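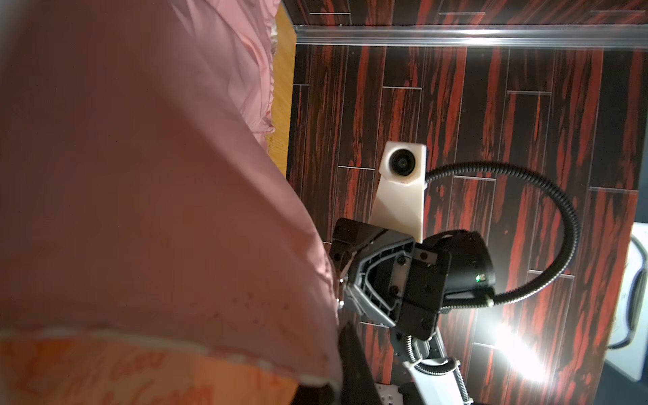
Pink cover with a gathered edge, orange patterned fabric below it, dark plank floor.

Guest Bedding and Floors: Common Questions
Gultlow Guest Rooms, Berport

How often is the bedding changed?
Before every arrival. On longer stays we change it once a week. Ask Dragica Popescu at the desk if you want it done sooner.

The cover hangs down to the floor. Can I take it off?
Yes. Fold it and leave it on the shelf in the closet. Please don't leave it on the floor overnight.

Can I wash the covers myself?
Please don't. Ruffled covers go in cold water, no more than 2 to a load, and are line dried.

What if I spill something?
Blot it with a plain towel and tell us the same day. Most stains come out. If one doesn't, a replacement cover is $47.

How should I clean the floor?
Sweep along the planks. For spills use a damp cloth, no steam mops. Keep suitcase wheels off the metal strips.

Can I get an extra blanket?
Yes, at no charge. Allow 30 minutes after you call the desk.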